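Re: [dimside-users] hanger task, segmenting the long episodes

On Monday the Gurnevard group wrote:
> We trained on 2,000 whole episodes and the policy stalls once
> the hanger is in the collar. Did you split yours by hand?

Yes, by hand at first. Our Mösli set also has 2,000 episodes, and we cut each one at the point where the hanger first goes into the neck opening.
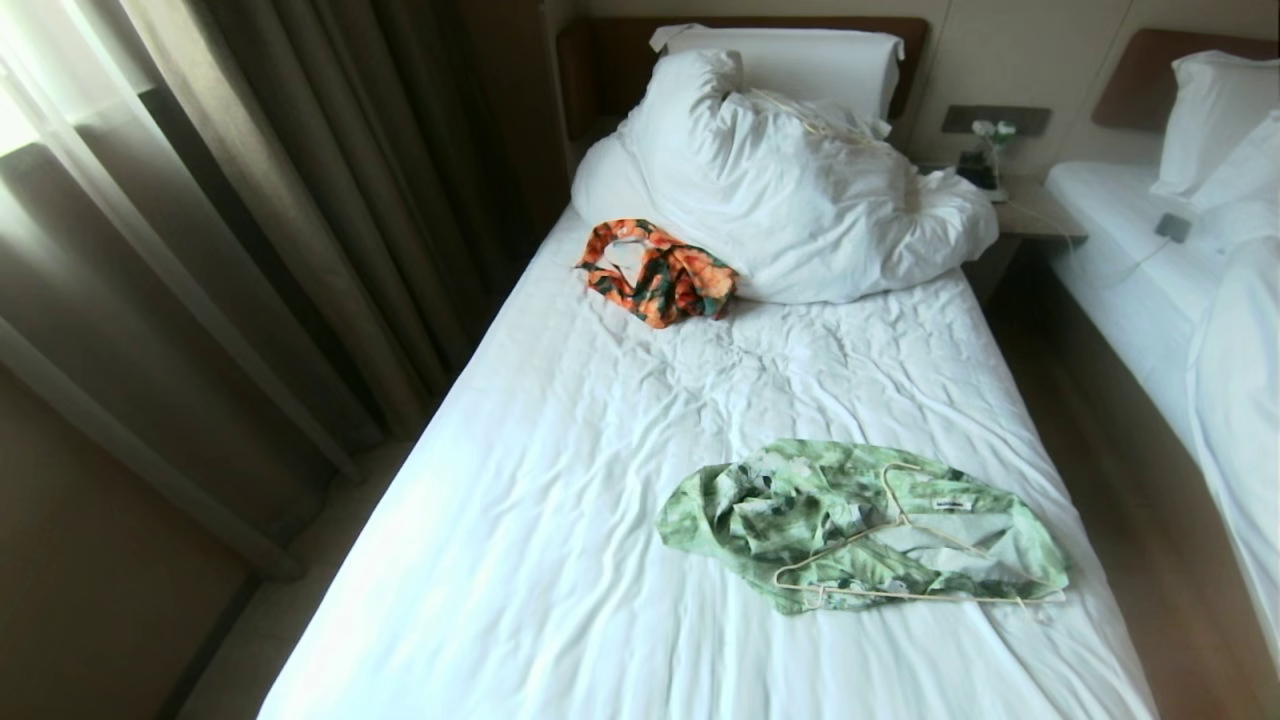 Segment boundaries were the hard part for us. Two labelers often disagreed on where "insert" ends and "adjust" begins. We now go by the hanger alone: with the wire through the neck and the bar lying over the front of the green shirt, the label is "adjust". Other clothes on the bed, like the orange floral piece, don't affect the label.
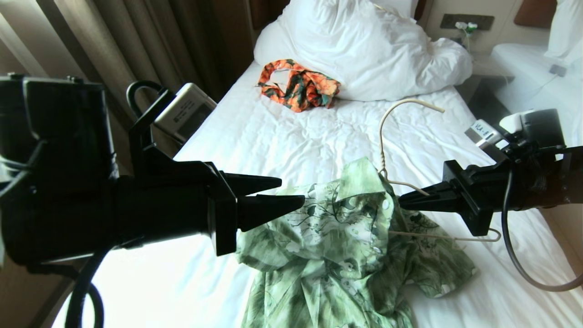

Reading time for the attached labeling notes: 4 min

With the split data, success on held-out shirts was 79 percent. The unsplit baseline used the same 2,000 episodes and stalled the way yours does. Most of our remaining failures are at the collar, when both grippers close in on it together. Button-front shirts are worse than T-shirts.

We haven't tried the Flusitville checkpoints. If you have, please post the numbers to the list.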